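Last big tidy of these files: 20 Apr 2024. If you downloaded a copy before then, please bin it and grab a fresh one, as the old paint codes were a mess.

# Kerkport chair notes

Hello! I've been doing up old garden and kitchen chairs for years and writing down what I did to each one, first on envelopes and then (after Mali Ellis nagged me) in a spreadsheet. What you've got now is 104 chairs, one per row, with a notes column that goes on a bit.

## What's in the folder

- `chairs.csv` – the main table
- `paints.csv` – colours, finish, how many coats
- `mistakes.md` – my favourite, please read it before you sand anything

The columns in `chairs.csv` are mostly what they sound like. `frame` is wood, metal or plastic. `coats` is how many I put on, including the ones I regretted. `wobble` is a score from 0 to 6, where 0 is rock solid and 6 is don't let your gran near it. I score it on a hard floor before I start and again at the end, so there are two wobble columns.

## Getting set up

I put a big sheet down first, every time, even for a five-minute touch-up. Black plastic is fine and you can fold it up and use it again. Cadi Edwards swears by old curtains, but paint goes straight through mine. 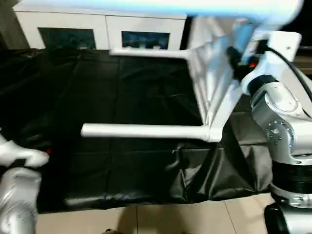

## Things to watch out for

Dates before 2000 are guesses! I didn't keep receipts, and Gwenllian and I still argue over when we did the blue pair. Where I really couldn't say, I left the cell blank.

`price` is what I paid, in pounds, with no petrol added. A zero means it was free, usually from Eluned Lougher's shed.

Rows marked `JM` came from Jarosław Makowska, who measures seat height at the back edge. I measure at the front. I haven't converted his, so don't average the two together (I did, and got some very odd stools).

## Using it

Help yourself. Copy it, change it, print it out for the garage wall. If you spot a wrong paint code, open an issue and give me the row number.

Still to do: the January batch, and the folding ones.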